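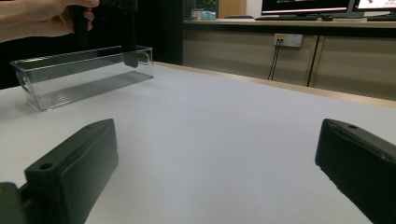
Figure 3. View from the first hand-held gripper during a two-operator trial. The second gripper is at the clear tray.

4.2 Handling trials with the Wendach kit

The Wendach kit is sold as a pair of hand-held grippers with a camera on each, plus a license for the software that lines up the two recordings. We bought one kit at list price. The supplier had no say in the test plan and did not see the results before submission.

We wanted to know whether two people who had never used the kit could work with it at one table without a long training period. Most published reviews have one trained operator holding both grippers. Small labs often split the job between two people, and the manual says very little about this.

Lụa Vũ and Sang Văn served as operators. Each had 15 minutes with the quick start guide and no other help. They then ran 21 trials with a transparent ribbed tray on a white table, changing roles after each block. Ngân Dương kept the log and called the start of each trial. A trial counted as complete when both operators had said "done" and both recordings had been saved.

We picked a transparent tray on purpose. Clear plastic on a white surface gives a camera few strong edges to follow, and the Wendach manual lists it among the materials that "may need extra care." In Figure 3 the rim shows up mainly as thin highlights, while the fine lines of the base are easier to make out. The black finger of the second gripper can be seen through the plastic at the right end of the tray. During labeling, our annotators had to decide whether a finger seen this way was inside the tray or behind it. They disagreed on this point more than on any other, and we ended up adding a separate label for "seen through wall."
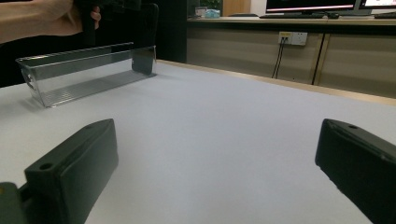
Figure 4. The same tray from another view. Part of the second device shows dark through the clear wall.

Figure 4 has the same difficulty in a different form. The flat lower part of the other device hangs behind the far end of the tray and partly overlaps the wall. The annotation tool that ships with the kit has only two states for a part, visible and hidden, and neither one fits here. Murray Wihongi wrote a small add-on with a third state, and all counts in Section 5 use it.

The wide view was useful in another way. Both fingers of the recording gripper stay in sight at the bottom of the image, so their position can be checked against the table with no outside camera. The cost is that a good deal of the room is recorded too. In both figures the monitors and keyboards on the far desk are in view. The text on the screens cannot be read at this size, but labs with privacy rules should think about where the table goes before they start – we moved ours once during the pilot and could have moved it again.

Comfort was rated after each block. Both operators found the grip easy to hold, and both complained about the weight toward the front. We did not test the heavier finger set that Wendach sells as an extra.

The saved recordings came to 2407 clips after cutting. Nhàn Tạ checked the time alignment by hand and threw out 2 clips in which the streams had drifted apart. We did not find the cause of the drift.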